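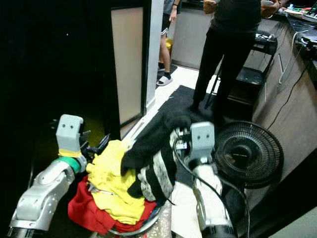 Two-armed collection station at work on a mixed basket of clothing, Zekmont laundry handling program.

Zekmont opens second phase of clothing collection program

Saha and Juridness to share in recorded examples for household handling research

FOR IMMEDIATE RELEASE
5/25/24

Zekmont today announced the start of the second phase of its laundry handling program, which gathers recorded examples of two-armed robots picking up, separating and placing everyday clothing. The recordings are used to train a learning system that will be asked to do the same work without an operator.

The first phase closed in April with 3000 accepted examples. Each example covers one complete attempt at a set task, such as lifting a single garment from a full basket or moving a garment from one arm to the other. An operator guides both arms throughout, and the positions of the arms and grippers are stored together with the camera views.

Phase two will run for 14 weeks at 2 sites, the existing workroom operated by Zekmont and a new one being fitted out by its partner, Saha. Both sites will follow the same written procedure, so that examples gathered at one can be used alongside those from the other.

Clothing remains one of the harder subjects for automated handling. A shirt has no fixed shape, and its colour, weight and stretch tell the system little about where its edges lie once it is buried in a heap. Garments cling to one another, and a grip that is sound on heavy cotton may slip on a thin knit. Zekmont has chosen to address these difficulties by collecting a wide range of ordinary cases, including crowded baskets in which plain, dark and striped pieces lie over one another.

"Our aim in the first phase was to establish a steady routine and a standard for what we would accept," a Zekmont spokesperson said. "We now have both. The second phase is about variety: more kinds of clothing, more ways for it to be piled, and more people at the controls."

Under the procedure, garments are returned to the basket and mixed by hand between attempts. Operators are asked to work at an even pace and to complete a recovery when a garment is dropped, provided it lands within reach of the arms. Recoveries are kept and labelled separately. Attempts in which an arm is stopped for safety reasons are removed from the training set and held for review by engineering staff.

Rooms are left in their normal working state during collection. Furniture, equipment and people in the background are treated as part of the record, and the program does not use screens or curtains to hide them. Zekmont expects the finished system to operate in rooms that are lived in and worked in, and considers plain backgrounds a poor preparation for that purpose. Staff who may appear in the recordings are informed beforehand and have given written consent.

The new phase introduces 9 task types, among them sorting by colour, pulling one sleeve free from a tangled pair of garments, and emptying a basket completely. The last of these was requested by Saha, whose earlier trials found that performance fell as the basket emptied and the remaining pieces lay flat against the bottom.

Juridness will carry out independent checking of the recordings. Its reviewers will confirm that each example matches its task label, that the camera views and arm positions agree in time, and that the start and end of the attempt are marked correctly. Examples that do not meet the standard will be returned to the originating site with a written reason.

"Consistent labelling is essential where two sites contribute to one body of data," a spokesperson for Juridness said. "We will apply the same tests to every recording, whichever workroom it comes from."

The checked examples will be used to train Rostorov, the control system under development at Zekmont. Rostorov will be tested on garments held back from collection at both sites. Zekmont will publish a summary of the results, including a breakdown of failed attempts by task type, after the close of the phase.

Organizations wishing to supply used clothing for the program may contact the Zekmont program office. Items should be clean and free of pins, and all sizes are accepted. Donated clothing will not be returned.

About the program
The laundry handling program is led by Zekmont in partnership with Saha. Independent data checking is provided by Juridness.

Media inquiries
Program Communications, Zekmont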